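Retail Operations I
Unit 4 handout: Facing and blocking dry grocery
Course lead: Milagros Segura, Kembridge

Read before the lab. Bring the shelf tag exercise from Unit 3.

1. Terms

Facing: one package visible from the aisle at the front of the shelf.
Depth: the packages of the same item behind that facing.
Block: facings of one brand placed side by side.
Void: shelf space with no product in front.

2. Boxed goods

Boxes are the easiest items to face. The front panel goes parallel to the shelf edge, and the back row lines up behind the front row. When a box is turned, the shopper sees the side panel and may miss the product name. Check the corners first, then work toward the middle. 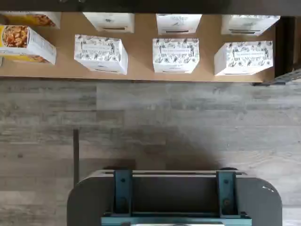
Fig. 1. Boxed products in two rows. Note the angle of the yellow box at the front left.

For Fig. 1, write down which boxes you would turn and in what order. One of the back-row boxes also needs straightening.

3. Bags next to boxes

Stand-up bags take more work. They lean, and a second bag can slip into the gap between two facings. Set the bags first and the boxes after them.

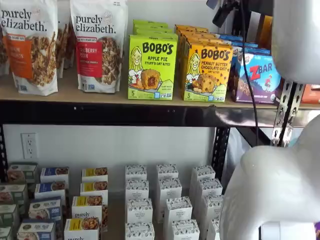 Page last changed: November, M. Segura

The granola bags carry one brand name with a different color of label band for each flavor, orange and red. Keep each flavor behind its own facing. The Bobo's boxes are sorted the same way, with green for apple pie and yellow-orange for peanut butter chocolate chip. The "5" in the lower left corner of the front panel is part of the package. Do not copy it onto the count sheet as shelf stock.

4. Brand blocks

A block ends where the next brand starts. Mark that point on your plan with a short vertical line. In the next figure, mark the change from granola to Bobo's and the change from Bobo's to Zbar.

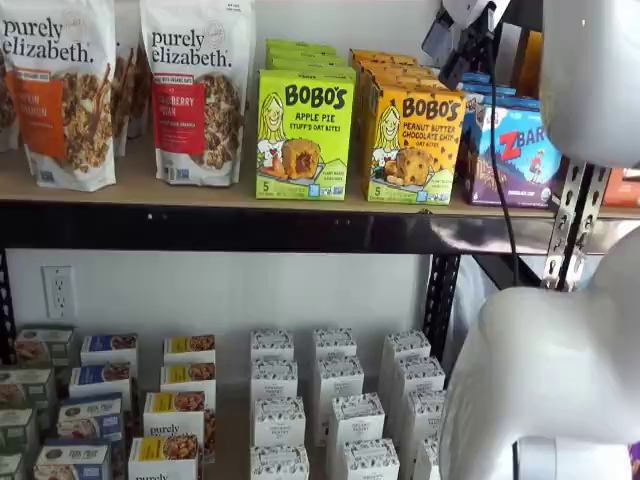
5. Lab task

Work in pairs. Draw the shelf from Fig. 1 or the upper shelf from either of the other figures, label each facing, and list any item you would move. Hand the drawing to Štěpánka Dvořáček before you leave the lab. The task is worth 100 points.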